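Velard Aton Bench Cabinet

Home office and hobby room > Benches with storage

The Aton is a bench with a cabinet underneath, a combination humanity has been refining for several centuries and which still gets assembled with the door upside down. Velard sells it as one piece of furniture. Your back will regard it as two.

The top is pale, with a touch of pink that the catalogue calls Otance Blush and everyone else calls pale. The cabinet below is a mid-brown that matches nothing else in the range, on purpose, according to designer Aiguo Ren, who has been asked about the colour often enough to have a short answer ready.

Sizes and weight

Bench height: 84 cm
Length: 222 cm
Weight: 101 kg, so organise a friend
Delivery: kerbside, in 3 cartons

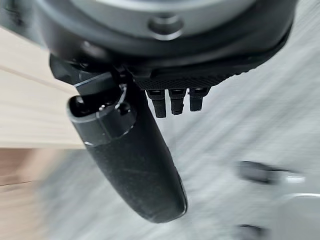 The door

It drops down on metal hinges instead of swinging out, which keeps it clear of the person at the next bench and puts it squarely in the path of your shins. Open it with the chair pushed back. The hinges adjust with an ordinary screwdriver, and will need it after the first month.

Inside there's a wooden shelf and a back panel in the same brown as the door. Flat things are happiest in here: binders, document boxes, the manual for a printer you no longer own. 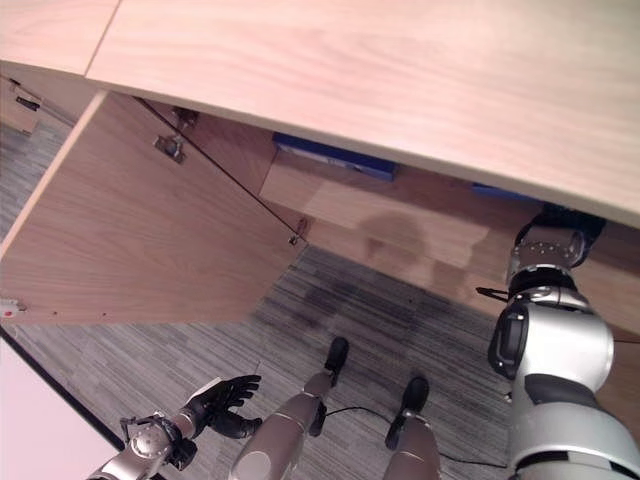
Looking after it

Damp cloth, then a dry one. Skip the spray polish, as it leaves the grain looking like a bowling alley. Mugs should go on a coaster, and we say this knowing full well where the mugs will go.

Ezekiel Kincaid in our showroom has had an Aton since October and reports one ring mark, origin disputed.

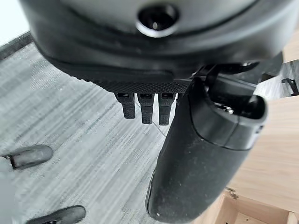 Spare hinges and shelf supports are sold separately under Mao Fittings. Order by the model name printed on your invoice, and check the finish while you're at it, as the darker version takes a different hinge. Returns are accepted unassembled, in the original cartons, which you have of course kept.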